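Do, 15. November

Wäschetag in der Werkstatt, und endlich mal einer, der Spaß gemacht hat! Die neuen Abdecktücher von Gruno sind durch die erste Wäsche, dazu die ganzen Lappen und Arbeitskittel, die sich seit dem Umbau im Korb gestapelt haben. Zwei Ladungen, erst 40 Grad für alles Farbige, dann 600 Touren Schleudern für die Tücher. Weniger Schleudern lohnt sich wirklich, die Knitter gehen danach fast von allein raus, wenn man den Stoff kurz ausschlägt und gleich legt.

Das Waschmittel von Derkia riecht angenehm nach fast nichts, große Freude. Die Kreideflecken vom Anzeichnen sind weg, der Leinölfleck am Saum vom großen Tuch leider nicht. Nächstes Mal vorher mit Gallseife ran und über Nacht liegen lassen.

Zum Legen: Ich habe heute beide Varianten probiert. Kante auf Kante am langen Tisch, klassisch, das wird sauber, braucht aber Platz. Und dann die Brisley-Faltung, also erst Drittel längs, dann von beiden Enden zur Mitte. Klappt bei den kleinen Tüchern super, passt genau ins Regalfach mit 80 cm Tiefe und man bekommt eins heraus, ohne dass der ganze Stapel mitkommt. Bei den großen bin ich noch nicht überzeugt, da wird die Mitte zu dick.

Hell und Blau künftig vor dem Legen trennen, nicht erst auf dem Tisch. Ich hatte alles auf einem Haufen und musste dauernd blaue Zipfel aus dem Weißen ziehen. Zwei Körbe, fertig.

Offen:
- Etiketten fürs Regal (Tücher groß / Tücher klein / Kittel)
- Gallseife nachkaufen
- bei Geraghty nach dem dickeren Baumwollstoff fragen, Muster kommt wohl erst im Dezember
- Leine hinten höher hängen, die großen Tücher schleifen auf dem Boden

Morgen ist der Rest dran, ich freu mich fast drauf. 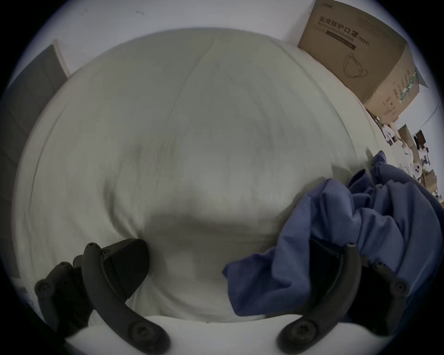 Helles Tuch vor dem Legen, Blaues noch obendrauf.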